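Zernthorpe Shared Workshop
Arm Build Group: minutes of the meeting held August 15, 2024

In the chair: Chanida Sitthichai
Minutes: P. Lowther
Present: R. Amadi, J. Kettle, D. Orme, S. Whelan
Apologies: G. Pask

1. Minutes of the last meeting
Agreed, with one change. Under item 4 the gear ratio of the shoulder joint should read as on the drawing, not as on the whiteboard. PL to correct the filed copy.

2. Matters arising
The bench supply has been returned to the electronics room. The second fuse holder has been fitted to the base plate. The cable clips ordered from Limsakul came in the wrong size and have gone back. JK will cut clips from scrap until the right ones arrive.

3. Base and shoulder
DO reported that the base no longer rocks at full reach. The new feet are bolted through and the bolts have been marked with paint so that any movement shows. Shoulder backlash is still more than the group would like. DO tried a thinner shim and found the joint bound when lowered. It was agreed to leave the old shim in and deal with the error in software for the time being.

RA asked whether the shoulder cover could stay off during testing. The chair ruled that it goes back on whenever the motor supply is live.

4. Gripper and table setting 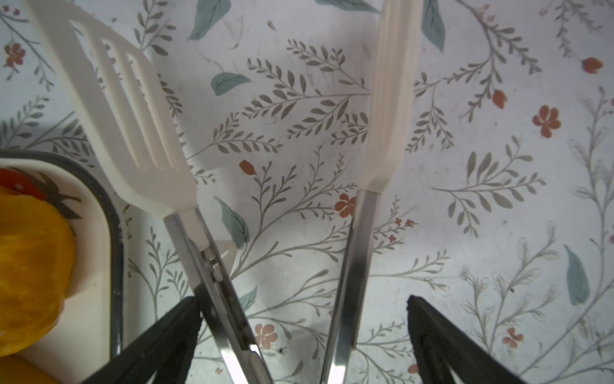
Finger spacing was the main business under this heading. SW has rebuilt the finger carriage with longer guide rods and moved the end stop outwards by 7 mm. The old carriage could take one handle only if the arm was lined up by hand first. With the fingers wide apart there is now room between them for the steel shafts of both the slotted spatula and the utensil beside it, and the discussion was about how to close on one and leave the other. SW favours turning the wrist before closing. RA would prefer to come in lower on the shaft. Both methods to be tried, using the same start position, and the results entered in the log.

JK noted that polished steel gives the wrist camera bright highlights, and that the edge finder sometimes takes a highlight for the side of the shaft. A lower exposure setting was suggested. JK also wished to keep the leaf-patterned cloth in use, as a plain sheet makes the job too easy for the software. Agreed.

The black finger pads were discussed. SW proposed a softer rubber. DO had no objection but asked that the pad screws stay the same length. SW to make one pair.

5. Control software
The Fokine branch has been merged. The log now holds 2,838 entries, of which 279 carry no joint readings owing to the loose encoder plug. RA will mark these and leave them out of the fitting. The plug has been given a latch.

6. Money
The Havavov invoice for bearings has been paid. No further spending until the wrist motor has been priced.

7. Any other business
The bandsaw guard is to be closed after use. The key to the parts cupboard goes back on its hook.

Actions
PL: correct the earlier minutes.
JK: cable clips; camera exposure.
SW: one pair of softer pads; wrist-turn trials.
RA: low-approach trials; mark the faulty log entries.
DO: price the wrist motor.

Next meeting to be fixed by email. The yearly stocktake remains in December.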